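How to File a Low-Altitude Overflight Complaint with Trendero County

Trendero County accepts written complaints from property owners and tenants about unmanned aircraft flown over private land. The procedure is set out in Ordinance 1832, which took effect in March. A complaint under the ordinance is an administrative matter. It does not start a lawsuit, and it does not bar you from filing one later.

Before you start

You will need the parcel number of the property, a copy of your deed or lease, and a log of the flights. The parcel number is printed on your property tax bill. If you rent, ask the landlord for it or search by street address on the assessor's website.

Step 1. Keep a log

Record each flight on its own line. Enter the date, the start and end times, the direction of travel, and your best estimate of height above the ground. Compare the aircraft with something of known height, such as a roofline or utility pole, and name that object in the log. Do not enter the operator's name unless you have spoken with the operator or seen the aircraft being launched or landed.

Photos and video are optional. If you include them, keep the original files. Edited copies are accepted but carry less weight at a hearing.

Do not try to disable, net, or shoot at the aircraft. Damaging an aircraft can be a federal crime, and the county will put your complaint on hold while any related charge is open.

Step 2. Complete Form 3019

Section A covers the property. Section B covers the flights – copy the entries from your log or write "see attached." Section C asks what you want the county to do. Choose mediation or a hearing. If you leave Section C blank, the case goes to mediation.

Sign in front of a notary. Joint owners may file one form, but each must sign.

Step 3. Submit the form

Mail or deliver the form and two copies of all attachments to the Office of the Hearing Examiner, Bodin Building, Room 16. The counter closes at noon on Monday. Forms sent by email are returned unprocessed. 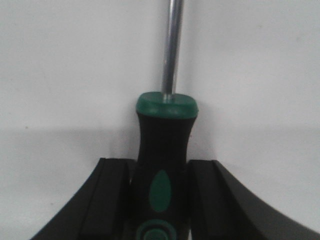 The office assigns a case number when it accepts the form. Use that number on everything you send afterward, including photos and video submitted on a drive.

Step 4. Respond to the notice

If the operator can be identified, the office mails a notice to both parties. You have 16 days from the postmark to confirm that you wish to proceed. A case that is not confirmed is closed, and a new form is required to reopen it.

If the operator cannot be identified, the complaint stays on file for two years – later complaints about the same parcel are added to it.

Page maintained by Minttu Kemppainen, Office of the Hearing Examiner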